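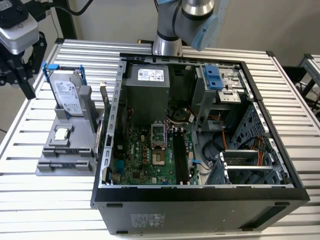 一、准备工作台和机箱

本页介绍如何在同一套台式机装配任务上试用和比较不同的夹爪。任务内容固定：从零件座上取出CPU、内存和装在蓝色托架里的3.5英寸硬盘，放进一台侧躺的旧机箱。选旧品牌机是出于成本考虑，插座针脚坏了可以换一块板，不必心疼。

机箱侧躺，开口朝上，前面板一侧对着操作人员。铝型材台面的槽可以直接装限位块，机箱四周至少要顶住三个面。只靠机箱自重是不够的，压内存条时力往下走，问题不大，但推硬盘托架时力是横向的，机箱会慢慢挪位，挪到后面几轮坐标就全错了。

CPU插座的金属压框要事先完全翻起。压框停在半开的位置时，夹爪下探很容易碰到它。内存槽两端的卡扣也要事先拨开，除非你要比较的内容里包括拨卡扣这个动作。

电源线束是最容易被忽视的一项。旧机箱里的线又硬又有记忆，压下去过一会儿又会弹起来。建议用扎带把跨过主板上方的线固定到驱动器支架一侧，并拍照留底，每次换夹爪之后对照照片检查一遍。两次试验之间线的位置变了，比较结果就没有意义。

二、零件座

零件座用3D打印件即可，灰色PLA就能用。我们用的这一版是Jouko Kettunen画的，后部竖放硬盘，前面一个方形凹槽放CPU，再往前是放内存条的长槽。几点经验：

CPU凹槽的四边要留出间隙，间隙太小，芯片会卡在里面，夹爪提起时整个零件座跟着动；间隙太大，芯片每次的初始角度都不一样。先打一小块试件，确认合适再打整件。

凹槽两侧要有让指尖下探的空间。如果你打算同时比较吸盘，这个空间不影响吸盘，但两种工具用同一个零件座才公平，所以不要为吸盘单独打一版。

硬盘竖放时，蓝色托架的提手应高出零件座，方便从上方夹取。硬盘本身较重，座子的支撑高度不够时硬盘会前后晃。

零件座同样要固定在台面上。用螺栓穿过型材槽，不要用双面胶。胶在反复受力之后会松，而且换下来再贴回去，位置一定不一样。

三、选定要比较的夹爪

我们这次比较三件工具：

Pikbridge的平行两指夹爪，电动，指尖可更换，行程较大。

Grunodero的窄指夹爪，电动，手指细长，夹持力较小，带简单的力反馈。

Erdem的单吸盘，配一只小型真空发生器，用于CPU。

平行夹爪抓硬盘和内存，窄指夹爪三种零件都抓，吸盘只抓CPU。不必强求每件工具都完成全部动作，但要在表格里写清楚哪些格是“未测”，哪些格是“测了但失败”。这两种情况混在一起，过几个月自己都分不清。

选型时先看手册上的三个数：最大开口、最小夹持力、手指根部的外形宽度。第三个数常常没有直接标出来，要从图纸上量。机箱内部空间有限，真正卡住夹爪的多数时候是指根和外壳，指尖反而没有事。我们最早借来的一只夹爪就是这样，开口够、力也够，但外壳先碰到驱动器支架，硬盘没有送到位就停了，最后没有列入比较。

四、安装与标定

1. 断电，关闭气源，把机械臂移到检修姿态。

2. 安装转接法兰。法兰上的定位销一定要装，不要只靠螺钉对孔。没有定位销时，拆装一次角度就会偏一点，抓硬盘看不出来，放CPU时很明显。

3. 安装夹爪，按手册扭矩对角拧紧。

4. 接线。线缆从上臂外侧走，每个关节处留一个活动弯，弯的大小以腕部转到两端极限都不绷紧为准。用魔术贴绑带固定，不要用扎带勒死。走完线之后让机械臂低速把全程走一遍，人站在急停旁边看，重点看腕部翻转时线会不会扫到机箱里的零件。

5. 在控制器里填写工具重量和重心。这一步常有人跳过。重量填错，拖动示教时手臂会自己往下沉或往上飘，力控的零点也不对。手册给的重量通常不含法兰和线，最好整体拆下来称一次。

6. 标定工具中心点。用尖锥对尖锥的四点法即可，四个姿态之间的夹角要拉开。标定后让工具绕尖点转动，目测尖点的漂移，漂移明显就重做。

7. 标定相机。如果相机装在腕部，每次拆动过支架都要重做手眼标定。如果相机固定在台边，换夹爪不影响它，但要确认新夹爪不会在取件时长时间挡住零件座。
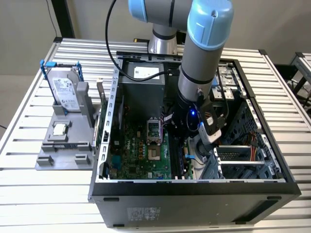
线缆和相机都处理好之后，再示教路径。示教点不要太多。我们给每种零件只设五类点：零件座上方、抓取点、机箱上方、接近点、放置点。机箱上方的点要高于机箱边缘，也要高于翻起的压框，中间不要走斜线。新手常把接近点设得太低，想省时间，结果夹爪侧面刮到压框。第一轮宁可慢。

所有夹爪共用同一组以工具中心点表示的放置点。换了夹爪只改工具坐标，不重新示教。如果换夹爪之后发现放置点偏了，先回头查标定，不要直接去改点。直接改点能让当天的试验继续做下去，但误差的来源就被盖住了，第二件工具装上去之后还要再改一遍。

五、试验步骤

每件工具对每种零件做30次，中间不调参数。第一次正式计数之前允许先跑几次热身，热身不计入结果。我们的速度设为最大速度的18%，所有工具相同。有人觉得太慢，但在这个速度下碰撞通常来得及停，针脚也少坏几块。

CPU：

先检查插座针脚，用放大镜斜着看，反光应当整齐。从凹槽取起芯片，移到插座上方，对准缺口方向，下降到接触，松开。不要让机械臂往下压芯片，它靠自重落座。松开之后由人工检查是否放平，再人工取回零件座。压框在试验中不扣，扣压框需要的力和轨迹完全不同，应当另做一项。

内存：

窄指夹爪夹内存条的两面，平行夹爪夹两端。下压时启用力限制，先从较低的值试起，逐级加大，直到卡扣能够合上，记下这个值作为该工具的设定，然后才开始计数。听到卡扣声不等于到位，要看两端卡扣是否都合上。一端合上而另一端翘着，记为失败。

硬盘：

夹蓝色托架的两侧，不要夹硬盘的电路板面。托架的塑料有弹性，夹得太紧时会向内收，插入的时候反而顺；夹得太松，托架在推入的一半会在指间转动。两种情况都要记在备注里。推入动作用低速直线运动，力超限就停，停下之后退回接近点，允许重试一次，重试成功单独记一栏，不要并入一次成功。

六、记录什么

表格每行一次动作，列不用多：工具、零件、序号、结果、峰值力、备注。结果只分一次成功、重试成功、失败、中止四种。失败的要在备注里写清发生在哪一段，是取件、搬运、对准还是压入。只写“失败”两个字的记录，后面基本用不上。

耗时可以记，但不要拿来排名。速度是人为限定的，耗时差别主要来自夹爪开合的行程，把张开量设小一些就能追回来。

峰值力从控制器里读，不要看界面上的瞬时值。界面刷新慢，真正的峰值常常漏掉。如果控制器支持缓冲记录，每次动作触发一次，保存成单独文件，文件名用序号。

视频建议全程录，至少有一路固定机位。失败之后回看视频，比当时凭印象写备注可靠得多。

七、我们得到的情况

只说倾向，换一套机箱和零件座，结果可能不同。

CPU这一项，Erdem吸盘最省事，顶盖平整，吸附稳定，取件时对角度误差不敏感。缺点是放置之后断真空有滞后，芯片会被带起一点再落下，加一个短的吹气就解决了。窄指夹爪也能放好，但要求零件座里的初始角度一致，凹槽磨损之后失败明显增多。

内存这一项，Pikbridge夹两端的方式下压最均匀。Grunodero夹中间，压入时条子会略微倾斜，靠近驱动器支架的那一端先进去。把抓取点往另一端移5毫米之后有改善，但这样改过的数据要单独列表，不能和前面的放在一起。

硬盘这一项差别最大。Grunodero的夹持力偏小，托架推到卡点时会在指间打滑。指尖贴了橡胶片之后好转，不过橡胶片没做完一组就移位了。Pikbridge没有打滑，问题在外壳，手腕必须转一个角度才能避开支架，线缆弯也要跟着加长。

如果只能买一件，装配对象里又有硬盘这类较重的零件，选平行夹爪，指尖自己加工。如果主要放芯片，吸盘的性价比高得多。
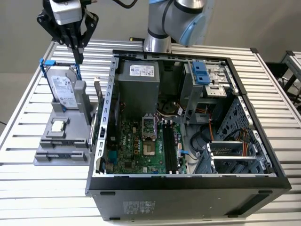
八、常见问题

夹爪抓取时零件座跟着抬起来。
凹槽太紧，或者指尖向下多走了。先把抓取点抬高一点试，仍然这样再修凹槽。

换夹爪之后，同一个点偏向一侧。
查法兰定位销，再查工具坐标里的旋转量。多数情况是绕法兰轴的角度填反了符号。

力控下压一开始就报超限。
工具重量不对，或者力传感器没有在当前姿态下清零。应在接近点清零，不要在零件座上方清零，两处姿态不同，线缆的拉力也不同。

吸盘吸不起CPU。
擦净顶盖，硅脂残留会漏气。再看吸盘唇边有没有硬化或者裂口。

腕部相机找不到凹槽里的芯片。
金属顶盖反光。把光源移到侧面，或者降低曝光，用凹槽边缘定位，不要直接识别芯片上的字。

急停之后夹爪松开，硬盘掉进机箱。
查夹爪的断电行为。部分电动夹爪断电后保持夹紧，部分不保持，手册里会写。不保持的，搬运段要尽量避开主板上方。

九、耗材与更换

指尖橡胶片每完成一组就换。吸盘唇边每天开工前看一次。主板我们备了4块同型号的，插座针脚弯了就整块换下，修过的板不再用于CPU试验，可以留着测内存。蓝色托架用久了卡扣会发白变软，换新之后推入力会变大，换的时间要写进记录。

零件座的打印文件和空白记录表放在Rakthorpe项目的共享目录里，文件名带版本号。改了凹槽尺寸请另存新版本，不要覆盖旧的。

更新记录
2020年4月14日：补充力传感器清零位置，改正内存一节中夹取方式的说明。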